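About Plinilcombe School

Plinilcombe School is an independent day school for students in grades six through twelve. The school was founded by a small group of families who wanted a place where children could study a full range of subjects and still be known by name to every adult in the building. Enrollment is held at 80 students in the upper grades and 100 in the middle grades, and there are no plans to change either number.

Our Program

All students take English, mathematics, history, science, and a second language in every year of attendance. Spanish and French are offered from grade six; Latin may be added in grade nine. Music is required through grade eight and remains open to older students, many of whom continue in the chamber choir or the wind ensemble.

Afternoons are set aside for longer work. Students choose from courses in studio art, theater, woodworking, electronics, and garden science, each of which runs for a full semester. Work is shown to families at the close of the term in Echeverri Hall.

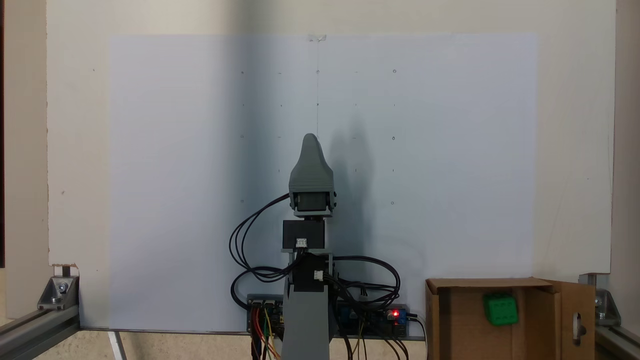

Faculty and Leadership

Olumide Anozie has served as Head of School for four years. Before coming to Plinilcombe he taught history and directed a residential program for high school students. Rigoberto Alvarado, Dean of Students, oversees advising, attendance, and the house system, and teaches one section of geometry.

Each student is assigned an advisor on entry and keeps the same advisor for at least three years. Advisors meet with their groups every morning and write to families twice each term. Parents with a question about a child's progress should contact the advisor first.

Campus

The main building, formerly the Fameck textile offices, houses classrooms, the library, and the dining room. Science and arts courses meet across the courtyard in the Urkodar Building. The playing fields are a short walk from the east gate — students cross with a member of staff.

Admission

Applications are accepted for all grades, although places above grade nine are limited. Applicants visit for one full day, attend classes, and meet with a member of the faculty. Financial aid is awarded on the basis of need, and families may apply for it on the same form. The school offices are open throughout August for tours by appointment.

Page last reviewed Sep 19, 2025.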